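Gripper fingers: soft pads or hard ones for a wooden spoon?

Jummai Ugwu
Hello all. I compare two finger sets on our two-arm bench, Skimutura and Weketti, both black. The task is sorting kitchen utensils into a grey holder. With a fork both are fine. With the wooden spoon, the handle rolls away in 19 of 88 tries, and I must start again. Should I change the fingers or the closing speed?

Imogen Heywood
Speed first, it's free. Ours was 300 in the controller settings and far too quick for round handles - we halved it.

Jummai Ugwu
Thank you, I will try on Sunday. The set-up, with the right arm down near the spoon:
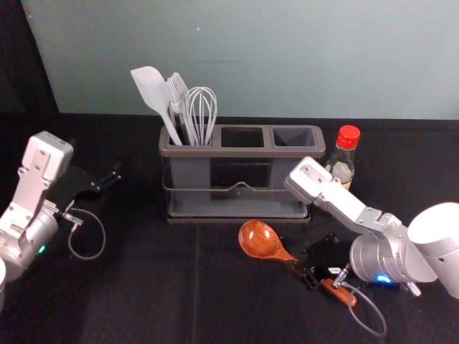 Pilkington
Softer pads helped me more than speed did, but they wear out. I am on my 4th pair.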